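Setting up a table test for a two-finger gripper with a wrist camera

Updated 7/1/19

I've had the Gellum two-finger gripper on the small arm for a while now, and I kept getting emails asking how I decide whether a gripper is any good for kitchen stuff. So I wrote down what I do! You need an arm, a gripper, a camera bolted near the wrist, and a pile of dishes you don't love too much.

Before you start

Check the mount. Huguette Wong sent me a Drirkoteck adapter plate and the bolts were slightly long, so the gripper sat a hair crooked and I blamed the software for a whole evening. Put the fingers over something straight, like the side of a tray, and look at both tips. If one is higher, fix that first.

Then open and close the gripper with nothing in it. Listen for grinding. Mine closes all the way and makes a little click, and I like the click.

Aim the camera

You want to see both fingertips along the bottom of the picture and as much table as you can get beyond them. I started with the camera tilted way too far down, and all I got was fingers. Loosen the bracket, tip it up a bit, tighten, look again. Youssra Samir does hers with tape first and only tightens at the end, and hers always comes out better than mine, so maybe copy her.

Set the table

Pick dishes that are annoying in different ways. A wide plate is hard to get under. Bowls are friendlier, as you can pinch the wall, but a bowl on its side is a whole other problem. Long thin sticks are the meanest thing I own. Put it all on a tray so you can carry the mess off in one go, and put the rack you'll be loading close by (I had mine too far out at first and the arm ran out of reach with a plate in its fingers, which was exciting).
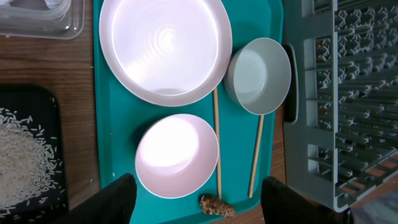 Wrist camera view with the gripper open. Plate, bowls and sticks on the tray, rack on the right.

Watch for glare on shiny dishes. A big white patch in the middle of a plate can confuse whatever is picking out your edges. I turned off the lamp over the bench and raised the exposure a touch, then checked again. Try moving the light before you start fiddling with the code.

Run the picks

Go easy to hard. My order is bowl, tipped bowl, plate, sticks.

Bowl: come straight down with one finger inside and one outside, and close slowly. Start the grip force low. I use the Nevero controller, where my force setting goes up to 700, and I've never needed to be anywhere near the top for dishes.

Tipped bowl: turn the wrist so the fingers line up across the rim. Go in from the open side if you have room.

Plate: grab the rim at an angle and lift that side a little before you commit. If it slides, stop and add thin rubber pads to the fingers. Ilham Kabbaj cuts hers from an old jar opener and they grip great.

Sticks: come in across the stick near the middle, with the fingertips almost touching the tray. Almost! I've pushed mine right into the tray more than once and had to clear the fault and start over.

Swapping grippers

Here's where I see people go wrong. If you're comparing two grippers, put the dishes back in the same spots for both. I mark the spots with a grease pencil. When I tried the El Ouafi fingers after the Gellum ones, I did 101 picks with each and wrote down every drop, plus what got dropped. The El Ouafi set landed 82 of them. The Gellum set did better on plates and worse on sticks, so the sheet of drops told me far more than the totals did.

Redo the camera check after every swap, too. Longer fingers cover more of the view, and you may have to tip the bracket again.

My drop sheet is just a page with a column for the dish, one for the grip angle and one for what went wrong. If you want a copy, send me a note through the contact page and I'll mail it over.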